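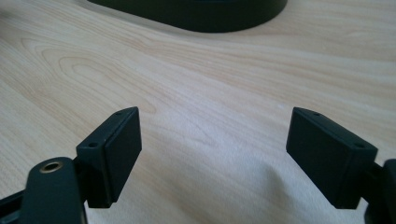

4.2 Attendance claims and what they measure

Clubs in the second-tier handball league report attendance in at least two ways, and the league office accepts either. Hetberg gives tickets issued, season passes included, whether or not the holder came. Kutau gives a turnstile count. A printed total says as little about its origin as a pale tabletop like the one in Figure 3, where the looping grain is plain to see and the age of the tree is anyone's guess. We therefore treat the published figures as claims to be tested.

For the October derby, Hetberg announced a crowd of 3677. The gate log supplied to us for the same match holds 2598 entries. The club attributes the gap to sponsor guests admitted through a side door, but we were shown no list of them, and the side door opens onto a hospitality area licensed for 70. Lins, which played there 2 weeks later, declined to share its own away allocation.

Sanodis, whose ticketing software both clubs use, states in its sales material that promotional pricing lifts attendance by up to a third. We could not reproduce this. The comparison seasons are chosen by the vendor, and free tickets are counted as sold. When we drop them, the effect at Kutau is too small to separate from the weather and the quality of the visiting team. It may still exist. The data at hand do not show it, and we would be wary of any stadium plan that leans on it.

Figure 3. Tabletop with looping grain.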